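Chapter 4
Simulation Kits for Gripper Work: The Samel Package

4.1 Why this kit is treated here

In the previous chapter we looked at complete robot cells, which are sold as one unit and installed by the supplier. Many small workshops and colleges can not buy such a cell, and they begin with a simulation kit. In this chapter we take one kit, the Samel package from the firm Wesarik, and go through what the buyer receives, how the work with it looks, and which points should be checked before the order is placed. The kit was reviewed in its February release. The text of this chapter was closed on April 2, 2019, so later changes in the package are not covered.

The reader should already know the terms gripper, joint and workspace. If not, please return to Chapter 2.

4.2 What the buyer receives

The Samel package has a software part and a service part. The software part includes a physics engine, a two-finger gripper model and a library of 13 rooms, each with its own surfaces and loose objects. The service part includes set-up help by telephone and one review of the buyer's own task plan. A licence for one workstation is offered at 1000 dollars for the year. Colleges may ask for the teaching licence, which has the same rooms but not the review of the plan.

The rooms are built as kitchens and similar household places. For a beginner this can be surprising, as he or she perhaps expects a factory bench. The supplier has chosen household rooms because they have many heights and materials close to each other. A gripper that moves there must deal with edges, walls and narrow corners in a short distance.

4.3 The view from the gripper

The main view in the kit is placed just above the gripper. The operator sees the two fingers and whatever lies in front of them, and very little else. New users find this view difficult in the first hour, particularly when it is tilted. The raised surface and the floor are then both seen at a slant, and it is easy to judge the drop between them wrongly. We recommend to look first for the long edge where the surface ends, and then for the position of each finger in relation to it. The grout lines between the tiles also help, as they show how much the view is turned.

Open fingers with only floor between them, as below, are a good position for this exercise.

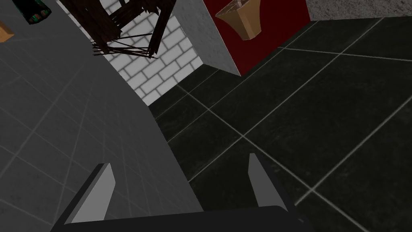
4.4 Reading materials and distances

Samel draws its surfaces with quite clear texture. Dark tile, speckled stone, brick and plain coloured panels can all be told apart without effort, even if the light is flat. The fingers are drawn smoother than the room, and for this reason they stand out well. On the other hand, flat light gives the operator few shadows to work with, and shadows are what most people use to judge depth. A college group at Utgate, which used the teaching licence for one term, asked its students to write down an estimate of the distance before each approach and to compare it afterwards with the value from the program. The estimates became better after up to 45 approaches. The group made this a fixed part of its course, and we have taken it over as Exercise 4.2.

The second difficulty is objects which are only partly in view. With a view so close to the gripper, a long object will often continue past the border, and its full length can not be known from one position. The operator should move back and look again before closing the fingers.
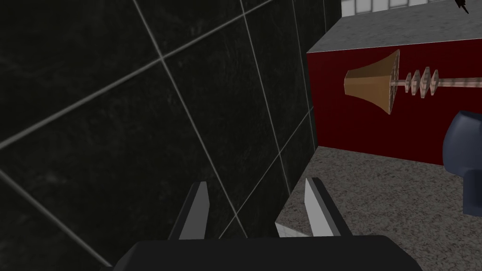
Figure 4.2. Open gripper at a speckled countertop beside a dark tiled wall. The object with a pale rod, in front of the red face, continues out of view on the right.

4.5 Points to check before ordering

The Kneževič checklist, printed in full in Appendix B, was written for physical grippers, but most of it can be used for simulated ones. For the Samel package these questions are the most useful:

Is the gripper model similar enough in shape to the gripper you plan to buy later?
Can your own objects be brought into the rooms, and in which file format?
Can the colour and brightness of the light be changed by the user?
Does the licence permit the use of recorded runs in your own reports?

In the release we reviewed, the answer to the third question was no. The supplier answers the second one separately for each licence, and the buyer should ask for this answer in writing.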